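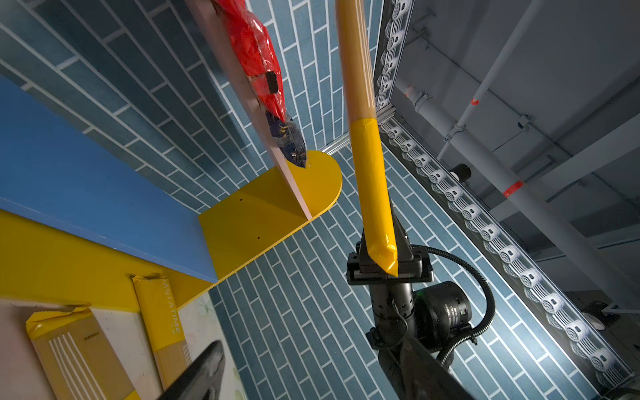
In praise of the painted food shelf

I'm going to make a case for colour in the place where you keep your dry food, and I'm going to make it loudly, as I've spent far too many years being sensible about it. Yellow shelves! A blue panel against them, slate-blue tiles on the wall with the white grout showing, and a bit of pale pink if you can find somewhere to put it. Why should the front room get all the fun?

For a long time I had what everybody has, a white cupboard with white shelves and a door that I shut as fast as possible. I bought things I already owned. At one low point I had 6 bags of red lentils on the go, every one of them open and held shut with a clothes peg. Then I painted the lot over a wet April (two coats of a Mengal eggshell, 45 minutes in between, which wasn't long enough) and I started looking at what was in there.

Food packets are lovely things. Someone has sat down and drawn those stripes and picked that lettering, and a box with PASTA TIME written up it in white capitals cheers me up before the water's even on. I like a red wrapper next to a navy one with a bit of gold print. I like a yellow end on a long brown packet, all pinched together like a sweet. Put them on a coloured shelf and it looks like a corner shop, the good sort, where you go in for milk and come out with biscuits.

Which brings me to decanting, and here I'll lose some of you. I did try it. I bought 40 matching jars from the Fuvgate range, and very handsome they were, and within a fortnight I couldn't tell the plain flour from the self-raising. The cooking times had gone out with the boxes. My sister-in-law made a white sauce with icing sugar. I still use the jars for buttons and screws, and they're excellent for that.

So leave things in their packets, I say, torn flaps and all. A box that's been opened is a box somebody's cooking from, and I'd far sooner see that in a kitchen than a row of labels in matching handwriting. Long packets can lean. Small ones can stand at the front where you'll see them.

The usual objection is that you'll get sick of the yellow. Perhaps! A friend went for a Zidetti green and had painted over it by Christmas, though she went straight to orange, so I'm counting her as one of mine. It's a few boards and a tin of paint. If you hate it you can have another go next spring, and the pasta won't mind.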